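About Us

The Skelbridge Household Robotics Club meets after school in the back half of the old sewing room, and exists so that students can find out how hard it is to do things their parents do without looking. We have 26 members this year, an adviser, a budget that rounds nicely to zero, and a waiting list we are a little smug about.

How we got started

The club began as a lunch period argument over whether a robot could pack a school bag better than a ninth grader. The ninth grader won, and has mentioned it since. Our adviser, Ching-wen Shih, who teaches physics and should have known better, offered her classroom for one term so the question could be settled properly. That was six years ago. The question is still open and she has not had her classroom back for long at a stretch.

What we do

Most school robotics teams build something that drives across a gym floor and throws things at a target. We admire them, and we borrow their hex keys. Our members work with pairs of small robot arms on a bench and try to get them to do chores: moving a cup, clearing up after breakfast, getting into a bag that somebody else zipped shut.

Bags have taken up most of this year. A block or a ball stays the shape it was when you started. A backpack folds, sags, slides and swallows its own zipper pull, and the gripper has to cope with whatever shape it finds. New members are given a zipper to think about in their first week, and a few of them come back for the second.

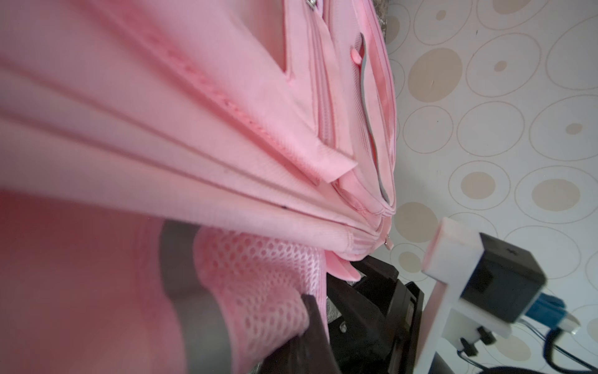

Everyone learns to drive the arms by hand before writing any code. It takes most people 20 minutes to pick up something hard and a good deal longer to pick up something soft on purpose. After that, students split into pairs. One partner runs the arms and the other keeps the log, and then they trade, usually with some discussion of whose fault the last run was. We keep the bad runs. Reading back through them is the closest thing we have to a textbook, and it's cheaper.

The Bralluditz

Every March we hold our own contest, the Bralluditz. The name came out of a hat, in pieces, and was voted in before anyone had tried to say it to the principal. Each pair draws a chore and gets 2 attempts at it, with a short break between them for repairs and blame. Points are given for finishing, for not dropping anything, and for a clearly written log. Points are taken away for touching the table during a run, and for sighing at the judges.

The winning pair keeps the Teshome Cup until the following year. It is a soup mug with a handle that has been glued twice.
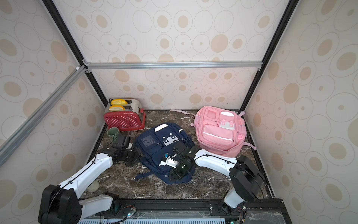 Setting up a bench is half of what we teach. Anyone can make an arm behave on a bare table with one object in the middle of it, and kitchens are seldom kept that way. So we like a crowded floor: two backpacks lying front side up, a green cup, and a red polka-dot toaster with a slice of toy bread in each slot, all within reach of both arms. The circles on the wallpaper were a group decision, passed by a narrow margin, and they give the vision code something to complain about. Students plan a layout on paper first, then build it, then find out which arm bumps into which.

Cimero

Cimero is our software, written by students and handed down from one class to the next like a hallway locker. It records each run and plays it back. It also has a button marked DO NOT, which dates from our second year and which we have been meaning to look into. Seniors are expected to leave notes for whoever comes after them. Some of those notes are very good, and one is an apology.

Who can join

Any student in grades 6 and up. You do not need to know how to code, solder or do anything impressive. You do need to be able to share a screwdriver and to watch the same thing go wrong several times in good humor. There is no fee. Members sign a safety sheet, tie back long hair, and keep their own lunches well away from the bench.

Families are welcome to drop in during open hours, which are posted on the sewing room door. Please knock first — somebody is always just about to get it right.

Page last updated 3/3/21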